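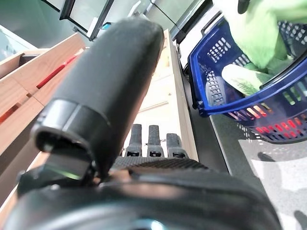
Black padded finger, close up.

Drarnier Community Gardens – Members' Meeting
January 24, 2018
Back room, Zoëga Hall. Started late, door was locked.

Quorum: yes. Sign-in sheet went around twice, a few people signed twice, doubles crossed out.

Minutes from December: approved with one fix. "North fence" should read "north gate." The fence is fine.

Plots and waiting list
88 plots total. Renewals are in for most, 18 still not paid. Reminder letters went out before the holidays, second letter goes this week. After that the plot goes to the next person on the list. Some back and forth on whether to phone first. Agreed: letter, then one phone call, then it's gone. Anyone who moved should send in the new address, we keep getting letters back.

Half plots. Asked for again by several on the waiting list. Problem is the paths – if you split the long ones down the middle the back half has no way in except through the front half. Row by the compost bays could be split crosswise without that. Trial there only, this season. Vote by hands, passed.

Abandoned tomato cages. If they're leaning on the shed by the end of March they belong to everybody.

Water
Long item. The old tank leaks at the seam and was patched twice last summer. Patch held till the frost. Climar has quoted for a new one, 1,000 gallons, delivered, pad not included. Quote is good until spring. The other quote never came, left two messages.

Pad: gravel or concrete. Gravel cheaper and we can do it ourselves in a weekend. Concrete needs a permit from the town. Gravel it is, unless Climar says the warranty needs concrete. Need that in writing before anybody digs.

Hose rules. No sprinklers left running. This was in last years rules too and was ignored by the same few rows. Suggestion to take the sprinkler heads away and leave them in the shed. No vote, but a lot of nodding.

Seed and plant order
Group order goes in with Bikmont Gardens again, same as last year, so we get the bulk price. List is on the shed door and in the binder. Romaine, kale, bush beans, two kinds of squash, onions sets. Last year's carrots came up very thin and nobody wants that variety again. Peppers as plants, not seed.

Leftover in the seed envelope: $151. Put toward row cover. The cheap kind tore in the first wind so get the heavier one, even if that means less of it.

Question whether to start lettuce earlier under cover. Those who tried it said it bolted less but the slugs found it right away. Start dates left up to each plot. 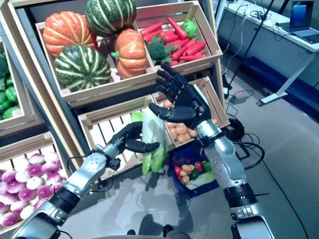
One member said the bulk order is fine but it always arrives too late for the early greens, and she ends up buying her own at the hardware store and then paying for the group seed on top. Asked if the greens could be ordered separate and sooner. General agreement. Greens list closes first, everything else a few weeks after. Bikmont has to agree, will call them.

Pickup day for the order: same as before, out of the back of a truck in the Zoëga Hall lot. Bring your own bags. Unclaimed seed goes in the common box.

Compost
Bay three is full and nothing has broken down in it, it's all corn stalks. Needs turning and something green. Please stop adding to it. Bay one is ready, help yourselves, leave some for the raised beds at the gate.

Meat and bread in the bins again, and rats with it. New sign to go up, bigger letters. Coffee grounds ok, filters ok, the little plastic cups not ok.

Wood chips – the tree company will dump a load free if somebody is there to open the gate. They only call an hour ahead. Three people put thier numbers down.

Shed and tools
Both wheelbarrows have flat tires. Switch to the solid kind when these go, which is now. Approved, cost from the general account. The good loppers are missing. If you have them just put them back, no questions.

Lock code changes when renewals close. It will be given out by phone only. Do not write it on the door, that happened.
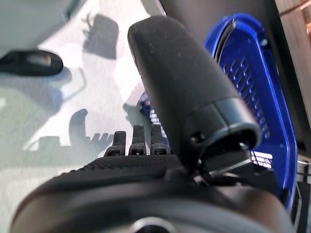 OTHER BUSINESS

Spring clean-up: first dry weekend after the thaw, date by phone tree. Gloves and rakes. Coffee supplied, food is bring-your-own.

Dogs. On a leash and on the paths. Complaint about one in the strawberries. Owner was at the meeting and said sorry.

Plot swap between the shady end and the middle row: fine if both sides sign. Form is in the binder.

Request for a bench under the maple. Everyone for it, nobody priced it. Put over to next time.

To do
Second renewal letters – this week
Climar, warranty and pad, in writing
Call Bikmont re early greens
Tires
Compost sign

Next meeting same room, somebody get the key beforehand. Closed when the hall needed the chairs back.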